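Stop Spraying on a Schedule

Friday, April 29, 2022

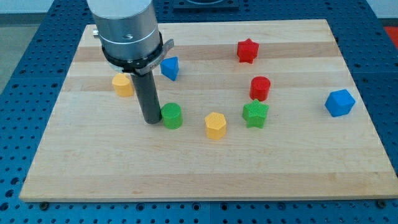 A green cylinder and a yellow one near the tool tip.

Most backyard apple growers in the Ondley valley still spray by the calendar. A date goes on the wall in December, and the sprayer comes out on that date whatever the weather has done. I think the practice should end, and the county handout that supports it should be rewritten.

Codling moth does not read the calendar. Egg laying depends on evening temperature, and egg hatch depends on accumulated heat. A cool spring pushes hatch back. A spray applied too early has lost much of its strength by the time the larvae appear, and one applied late does little, as the larvae are already inside the fruit.

The alternative is a pheromone trap and a degree-day total. Hang the trap in the upper third of the canopy before bloom. Check it every evening until moths show up on 2 visits in a row, and start the heat count on the first of those dates. Any weather station with daily highs and lows will do, provided it sits at a similar elevation. The Trumbridge station is fine for the valley floor but runs warm for the Pondadby side, where growers should keep their own thermometer - in the shade, at chest height.

The usual objection is labor. I kept a log for one season on a block of 80 trees and spent about 6 hours on traps and arithmetic. The calendar program on the same block had called for more sprays than the moth flights justified, and mixing and cleanup took longer than the log did.

A better objection is that traps mislead in small plantings. The lure pulls in males from neglected trees next door, and the catch then says little about the pressure on your own fruit. This is true of the count. It is much less of a problem for the date, and the date is what the model needs. Fruit inspection in June can settle the rest.

The Tsolakis block, with 495 trees on a slope, needs more than one trap. A yard with a few trees does not.

The handout should drop its table of dates and print a blank degree-day sheet in the same space.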